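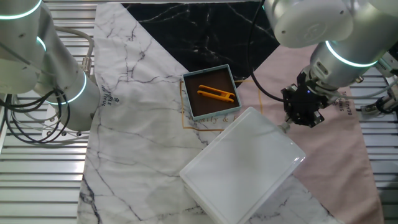 Station 7, cloth on, box and lid set out.

Haltwood Packing Room: Work Surface and Small Parts Checklist
Tuesday, February 12, 2019
Form 592

Mark each line OK, FIX or N/A. Comments go under the line they belong to.

1. Cloth covers the work area
OK. Marble print cloth, laid diagonally. The slatted platform is uncovered at the left and right. Keep small parts off the slats.

2. Cloth lies flat, no folds under the box
OK. Pressed down by hand before starting. The Tawfik cloth at the next station had a ridge in it and was re-laid.

3. Cloth free of tears and loose threads
FIX. One pulled thread on the underside, near a corner. Trim it, do not pull.

4. Printed lettering not used as a placement guide
OK. The gold script runs across the middle and the gold outline is under the box, so it is tempting to line things up with it. The cloth shifts. Measure from the platform.

5. Box upright and centered
OK. Small square box, light rim, dark brown inside.

6. Box holds the correct part only
OK. Orange plastic clip, one piece. No packing scraps to go in with it.

7. Clip checked for cracks where the prongs join
OK. Flexed once by hand, no whitening. Two clips from the last Trorkico bag of 200 failed this check and were thrown out.

8. Lid within reach and clear of the box
OK. Set at an angle, below and to the right of the box. Acceptable, but square it up before closing.

9. Lid pieces separated
FIX. Layered edges show on the lower left side, so there may be more than one piece stacked. Separate them and check each rim for burrs.

10. Cables clear of the work area
OK. Black cables hang down at the far left. Look again after any move of the platform.

11. Cleaning supplies stocked
FIX. Fodex wipes nearly out. Reorder 10 packs.

Result: pass with comments. Lines 3, 9 and 11 to be closed before the next check in February. Line 9 first.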